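Rundbrief Robotik im Wohnumfeld
Juni

Arbeitsregeln für humanoide Roboter am Regal: was sich ab diesem Monat ändert

Die Hausregeln für Greifversuche in der Übungswohnung Jomcombe liegen in überarbeiteter Fassung vor. Sie gelten für alle Gruppen, die dort mit Kubo arbeiten, auch für Gäste.
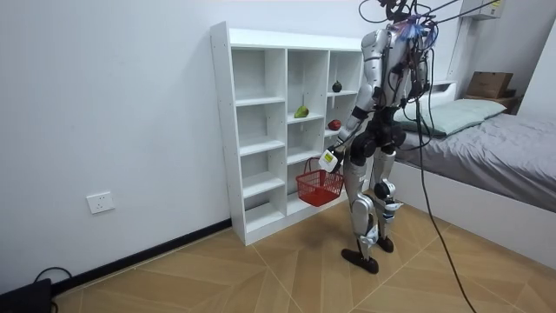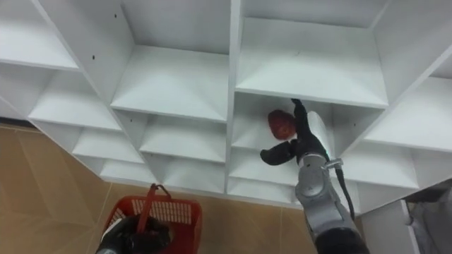
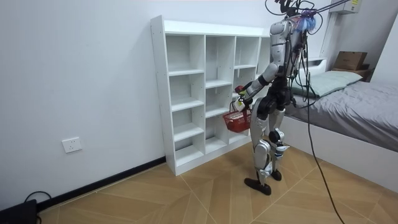
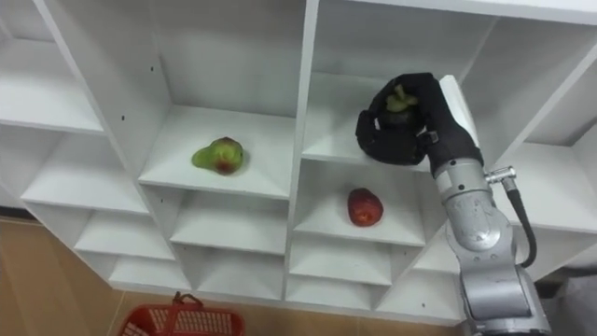 Roboter, Regal und roter Korb bei der Aufgabe »Obst einsammeln«

Von der Redaktion Trudel, Arbeitskreis Betriebsregeln

Die bisherige Fassung stammte aus der Zeit, in der in Jomcombe fast nur mit fest montierten Armen gearbeitet wurde. Für eine Maschine, die auf zwei Beinen vor einem Möbelstück steht und dabei etwas trägt, gab sie wenig her. Mehrere Gruppen hatten sich deshalb eigene Zettel geschrieben, die sich zum Teil widersprachen. Die neue Fassung ersetzt diese Zettel.

Leitungen und Aufhängung

Versorgungs- und Signalleitungen werden von oben zugeführt. Wo ein Kabel trotzdem bis zum Boden reicht, muss es auf der Seite liegen, die dem Regal abgewandt ist. Vor jedem Durchgang geht eine Person den Weg der Maschine ab und prüft, ob die Füße beim Nachsetzen auf eine Leitung treten können. Geräte am Boden, die nicht zum Versuch gehören, kommen an die Wand. Kabelbündel am Kopf dürfen die Sicht der Kopfkamera nicht verdecken. Geprüft wird das am Kamerabild, der Blick von außen genügt dafür nicht.

Abstand zu Personen

Solange die Antriebe freigegeben sind, hält sich niemand zwischen Roboter und Regal auf. Der freie Bereich um die Maschine beträgt 2 Meter. In kleinen Räumen ist das oft nicht einzuhalten. Dann steht die bedienende Person in der Tür, mit dem Not-Halt in der Hand, und der Raum bleibt im Übrigen leer von Menschen. Betten und andere Möbel dürfen stehen bleiben, gelten aber nicht als Schutzabstand. Sitzen oder Abstützen auf dem Bett während eines Durchgangs ist nicht erlaubt.

Regal und Inhalt

Das Regal muss gegen Kippen gesichert sein, auch wenn es von allein stabil steht. Ein Finger, der an einer Fachkante hängen bleibt, zieht das ganze Möbel mit. Gegenstände stehen so, dass die Hand von vorn in das Fach kommt. Äpfel, Birnen und ähnlich große Stücke haben sich bewährt. Glas und alles mit Flüssigkeit bleibt aus dem Raum. Das Höchstgewicht je Gegenstand liegt bei 400 Gramm. Wer schwerere Teile braucht, meldet das vorher an und bekommt eine gesonderte Freigabe.

Welche Fächer belegt sind, wird vor dem Start notiert. Nach dem Durchgang wird der Endzustand ebenso notiert, auch bei Abbruch. In den alten Protokollen fehlte diese Angabe häufig, und manche Aufnahme ließ sich später nicht mehr zuordnen.

Korb

Ein Korb darf in der Hand geführt oder am Boden abgestellt werden. Beides ist zulässig, muss aber im Protokoll stehen. Hält eine Hand den Henkel, während die andere greift, wird die Geschwindigkeit beider Arme auf 245 Millimeter pro Sekunde begrenzt. Der pendelnde Korb ist sonst schwer vorherzusagen. Beim Abstellen muss der Korb außerhalb der Standfläche der Füße bleiben.

Aufnahmen

Pro Versuch werden mindestens zwei Ansichten gespeichert, eine vom Kopf und eine feste Ansicht neben dem Arbeitsbereich. Die Kopfansicht zeigt die Finger und das Fach, die feste Ansicht den Stand und die Leitungen. Für die Auswertung eines Zwischenfalls braucht man beide. Die Uhren der Kameras werden vor dem ersten Durchgang abgeglichen. Abgelegt wird in Plelum, unter der Nummer des Versuchs.

Pausen und Abbruch

Nach jeweils 10 Durchgängen wird angehalten und die Befestigung der Hände kontrolliert, dazu die Handgelenke und die Stecker dort. Fällt ein Gegenstand herunter, wird zuerst angehalten und dann aufgehoben - auch wenn er weit weg liegt. Die bedienende Person darf jederzeit abbrechen und muss das nicht begründen.

Die vollständige Fassung hängt in Jomcombe neben der Tür und liegt als Datei in Plelum. Gruppen, die schon Termine haben, bestätigen die Kenntnisnahme bitte vor dem nächsten Versuch. Rückfragen und Änderungswünsche sammelt Trudel bis zur nächsten Sitzung am Dienstag.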